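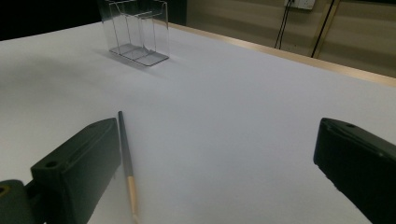
Figure 3. Vue enregistrée par la pince portative, doigts ouverts, lors de la tâche de rangement du pinceau. Au second plan, le présentoir transparent à compartiments.

Temps de lecture : 3 min

3.2 Collecte des démonstrations

Les démonstrations du projet Gratus ont été recueillies au moyen d'une pince tenue à la main, sans recours à la téléopération. La caméra étant solidaire de l'outil, la position des doigts dans l'image demeure stable d'un enregistrement à l'autre, et la politique apprise dispose en permanence d'un repère visuel de l'ouverture (figure 3).

La tâche retenue consiste à saisir un objet allongé posé sur le plan de travail, puis à le déposer dans l'un des compartiments du présentoir. L'objet et le présentoir sont replacés avant chaque essai selon un tirage pseudo-aléatoire. Les opérateurs ont pour consigne de débuter pince ouverte et de marquer un bref arrêt avant la fermeture. Chaque démonstration dure environ 20 secondes. Le jeu de données Tusitz comprend 32 séquences par configuration, pour 21 configurations au total.

Deux difficultés propres à cette tâche doivent être signalées. D'une part, les parois transparentes ne se distinguent du plateau blanc que par leurs arêtes et leur ombre, ce qui rend l'estimation de profondeur peu fiable. D'autre part, un objet fin situé à proximité immédiate d'un doigt peut sortir partiellement du champ. Les séquences concernées ont été conservées, l'historique des observations étant fourni au modèle en entrée.

L'annotation se limite aux instants de saisie et de dépôt. Elle est effectuée dans l'outil Erik, puis soumise à une seconde lecture. Les désaccords supérieurs à 3 images sont arbitrés par un troisième annotateur.

© Laboratoire Garrido | Contact | Mentions légales | Haut de page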